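Section 5: Setting Up and Filling the Sorting Bin

Applies to the open-topped Senudwood bench bin with sloped sides. Read Section 2 (Bench and Clamps) first.
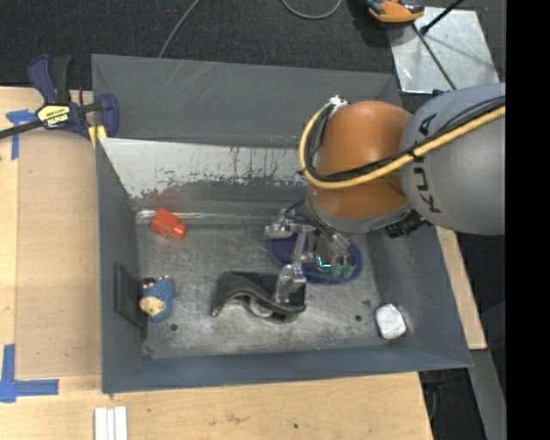 The bin has to stay in one place for the whole session. If it shifts, the tape marks stop meaning anything and the positions written on your item sheet are wrong. Allow nearly 58 minutes for a first set-up, less once the table has been marked.

What you need

– the bin
– a bar clamp
– blue masking tape
– a soft cloth and mild dish soap
– a mixed set of small items
– the item sheet from the back of this manual

5.1 Placing the bin

1. Clear the tabletop and wipe it down. Grit under the bin will scratch the wood.
2. Lift the bin by two opposite sides and lower it flat onto the table. Do not drag it.
3. Press down on each corner in turn. If the bin rocks, lift it and check underneath.
4. Fit the bar clamp over the edge of the bin and under the table. Tighten by hand until the bin no longer slides when pushed.
5. Put tape on the tabletop. An L-shape works best at a corner.

CAUTION: Do not overtighten the clamp. The sheet walls will bend at the rim, and a bent wall cannot be pressed straight again without leaving a crease.

Note: Leave existing tape down when you take the bin away. Replace it only when the edges start to lift.

5.2 Choosing the items

A good set mixes hard and soft, light and heavy, flat and round. Old toys and odd plastic parts do very well. A typical set might have a toy block, a small knitted toy, a curved plastic part, a wheel and a flat disc.

Leave out anything made of glass, anything with a sharp point, and batteries of any kind. Loose threads on knitted toys should be trimmed or tucked in before use.

5.3 Filling the bin

1. Check that the floor of the bin is dry.
2. Put the soft items in first. They may lean against a wall.
3. Place the hard items by hand. Do not tip them in from a box.
4. Spread the set over the floor. Some items can touch or overlap – this is normal and does not need correcting.
5. Fill in the item sheet and write your initials at the bottom.

Note: Round items such as wheels should be laid on their side. Stood on edge, they roll when the table is bumped.

5.4 Cleaning

Empty the bin before cleaning. Wipe the floor and walls with a damp cloth and a little dish soap, then dry them right away. Scratches on the metal floor are ordinary wear and do no harm. Stains that stay after wiping can be left alone unless they feel rough or come off on the cloth.

CAUTION: Do not use steel wool or scouring powder on the inner walls.

Knitted items can be hand washed in cool water. Let them dry fully before they go back in the set.

5.5 Replacement parts

Clamps and spare bins are ordered from Henditz through Elin Lewis. Give the bin size and say whether you need the floor with drilled holes. Questions about the item sheet go to Hefin Howells.

Section last revised 16 July 2024.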